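A lavandaria dos outros

Há quem mostre às visitas a varanda. Eu mostro a máquina de lavar

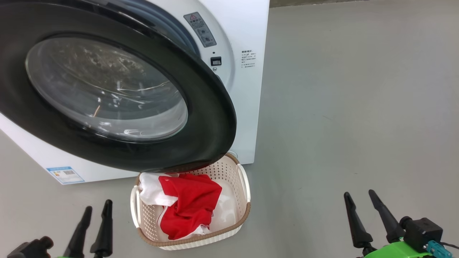

Comprei a máquina em abril, depois de dezoito anos a partilhar a do prédio com gente que esquecia meias no tambor e depois tocava à campainha a reclamá-las. Custou 682 euros, entrega incluída, e trouxe um manual em que o capítulo dos avisos é mais comprido do que o das lavagens. Como se não bastasse, o próprio aparelho tem uma etiqueta cinzenta colada de esguelha, com um triângulo vermelho e letra miudinha, à altura exata de quem já está de joelhos e portanto já não vai a tempo de ser avisado de coisa nenhuma. O cesto creme, de rebordo castanho, cabe debaixo da porta aberta, e foi esse o único cálculo doméstico que me saiu bem este ano.

A minha vizinha Nélida Carrasco, que passou a vida a engomar para hotéis, veio inspecionar a aquisição numa sexta-feira à tarde. Abriu a porta, cheirou a borracha, fechou a porta. Perguntou-me a quantos graus lavava as toalhas. Respondi trinta, com algum orgulho ecológico, e ela olhou para mim como quem ouve uma confissão.

A partir daí passei a fazer perguntas a toda a gente. É um assunto estupendo para jantares, porque as pessoas que se calam sobre o ordenado e o divórcio contam tudo sobre a roupa. Arash Mohammadi separa por cores, depois por tecidos e, no inverno, por estado de espírito. Ngan-ling Fung mete tudo junto no programa de 20 minutos e nunca perdeu uma camisola, o que me parece uma injustiça. Geeta Rawat dobra a roupa por lavar. Pedi-lhe que repetisse, e ela repetiu: ocupa menos espaço no cesto.

O cesto, aliás, merecia uma literatura própria. Em teoria é um objeto de transporte. Na prática é mobília. O meu antecessor, de vime, viveu quatro anos ao fundo da cama e chegou a ter um estrato inferior que eu só visitava antes das férias. O novo é de plástico, lava-se com um pano e tem a superfície toda furada, o que deixa respirar a roupa e me impede de fingir que está vazio.

Quanto à porta, aprendi a deixá-la aberta. Explicou-me isto Moataz El-Sayed, que repara eletrodomésticos na oficina Getport há tempo suficiente para já não se comover com nada. Cobra 600 euros a quem insiste em salvar uma máquina que valia menos do que isso e diz-lho antes, por escrito. Segundo ele, metade dos maus cheiros que lhe aparecem vem de portas fechadas por pessoas arrumadas. A outra metade vem do excesso de detergente, deitado também por pessoas arrumadas.

Tenho, portanto, uma porta redonda escancarada a meio da passagem e uma nódoa negra na canela direita. A Nélida voltou esta semana, com um par de toalhas dela para servirem de comparação. As minhas perderam. Estão agora a sessenta graus.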